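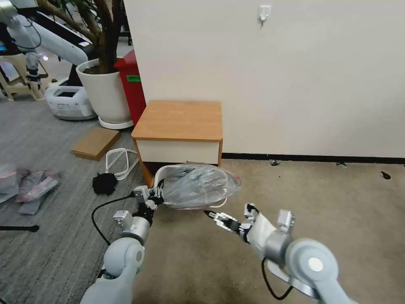 Undholm, 28/03/2022

I went to the doctoral funding open day at Enus with a fairly low opinion of open days, and I came home with it mostly intact. My reason for going was plain enough. I finished a master's degree two years ago, I have been working since, and I wanted to know whether the Plolumska award would let a person with rent to pay go back and do a PhD. The website says it is "fully supported." I have learned to ask what that means.

Registration was in the lobby of the Entwistle building, where you got a lanyard, a tote bag and a program with the wrong room for the first talk. Most of us found the right one in time. The welcome ran long. There was a film with a lot of drone shots of the river, and former award holders telling us the program had changed their lives. I don't doubt them, but people who dropped out are never in these films, and I would have liked to hear from one.

The funding session was better. The stipend covers tuition and a monthly living allowance, paid at the start of each month. Health insurance is included for the student and can be bought for a partner. So far so good. Then a woman near the front asked what happens if the thesis isn't done when the money stops, and the answer got foggy. There is an extension fund. You apply to it with a letter from your supervisor. How many applications are granted? They would have to get back to us. She asked again at the end and got the same answer with more smiling.

I asked about the deposit. Rooms in the graduate housing need 600 up front, before the first payment arrives, and the award doesn't advance it. I was told that most students "find a way." Perhaps they do. For someone moving from another country with a family to bring along, that sum decides whether the offer is real, and it is nowhere on the web page. I checked again on the train.

After lunch (soup, decent bread) we were split into groups and walked around departments. Mine saw the library, a teaching lab and a graduate office with good windows and too few desks. The students who showed us around were friendly and careful. When our guides had drifted out of hearing of the staff, one of them told me that supervision depends almost entirely on who you get, and that I should write to a supervisor's current students before applying. It was the most useful thing I heard all day, and it wasn't on a slide.

The last part was a panel on life after the degree. We heard that graduates go on to "leading roles in many sectors." I asked how many had permanent academic jobs. The panel didn't have that number either, though a report is supposed to come out in April. I will read it if it does.

Will I apply? Probably. The money is better than at the other place I looked at, the library is very good, and the staff did stay roughly two hours past the end to talk to people one on one, which I hadn't expected. But I'll be writing to those students first, and I have sent the admissions office my question about the deposit in writing. No reply yet.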